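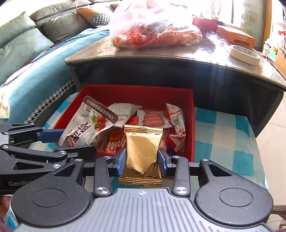
## February, after the game

Home by ten, voice gone, feet frozen, and I don't care one bit because we picked off Randdale FOUR times tonight. Four! I've been going to these games for 14 seasons and I can't remember us doing that to anybody, let alone to them.

Spring league ball is a funny thing in the cold. Half the passes come out like wounded ducks and the other half go through somebody's hands. Their quarterback threw the first one straight at our safety, who looked more surprised than anyone in the stands. The second was a beauty though — Bidudard (the kid, not his older brother, who played tackle) sat on the out route like he'd read the play off a card, stepped in front of it and went 65 yards down the sideline. I screamed so loud the man in front of me turned around. Sorry, sir.

Then of course we nearly gave it all back. Two fumbles in the third quarter, a punt that went sideways, and a roughing call I'm still mad about. Annatjie Lekota kept grabbing my sleeve and saying "run the ball, just run the ball," and they kept not running the ball. She has coached girls' flag for years and she can't sit still at a game. By the end my coat was hanging off one shoulder.

The last pick came with under two minutes to go, tipped at the line, and our big nose tackle just sort of fell on top of it. Ugliest interception I ever saw. I loved it.

They announced the crowd at 3017, which felt low to me, the home side was packed up to the rail. Parking was awful again. I ended up way over by Bindlow Street and had to walk back past all the Randdale buses, trying not to grin too much.

Matlala next, away, and they throw even more than Randdale does, so Bidudard should get his chances. I want to dig out my old programs before then and see if anyone has ever had two in a game against them. I think somebody did, back when they still had the dirt track around the field.

Need to wash the scarf. It has mustard on it.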